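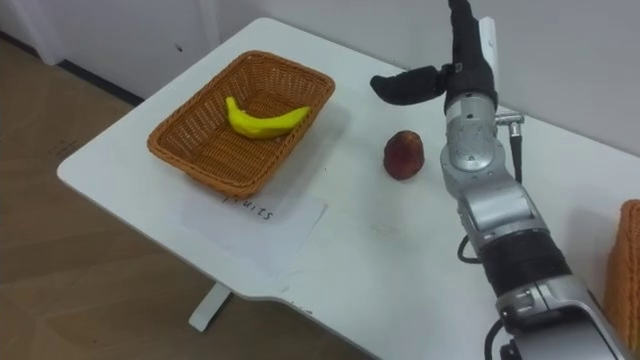 In Praise of the Handwritten Label

Kevser Tuncer

I have owned a label maker since June and I'm giving it away. Give me a marker and a sheet of paper! A word written by hand and laid by a basket does everything a printed sticker does, and when you change your mind you write another one (I've changed mine 13 times with the hall shelf alone).

My other great love is the wicker basket. You can see straight into it, and it looks good on a bare white table, which plastic tubs never quite manage. At Jillinen they want 29 for a set of lidded boxes. Lovely boxes, but who lifts a lid to put a plum away? 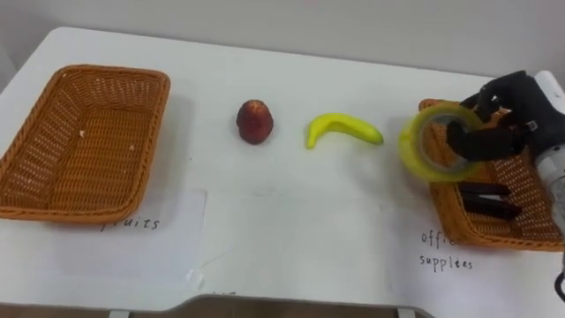

Fruit still to be sorted, with a basket on either side.

Margit Vida, my neighbour, thinks I'm mad to label something as obvious as fruit. But labels are for everyone else in the house! My nephew Ewan is six and reads them out loud as he tidies, and he has never once asked me where a banana goes. Keep the word short and write it large, and tape the paper down or it'll wander off with the first sleeve that brushes past.
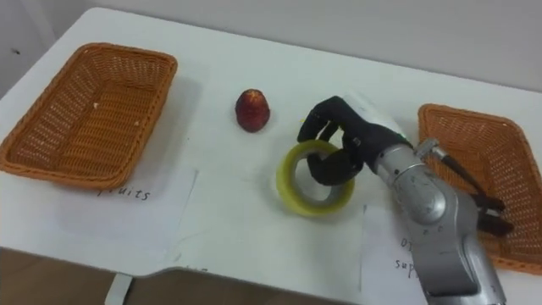 Should every basket have a label?
Only the ones other people use. Your own sewing basket can stay a mystery.

I'd also leave some clear table between the baskets, a place for things to land while you decide about them. Mine is full by teatime and I love it. 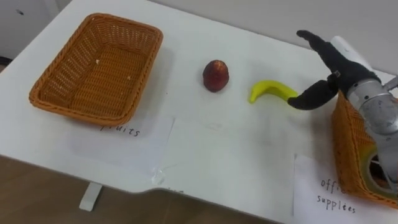

Plain paper, clear tape and one word: "fruits".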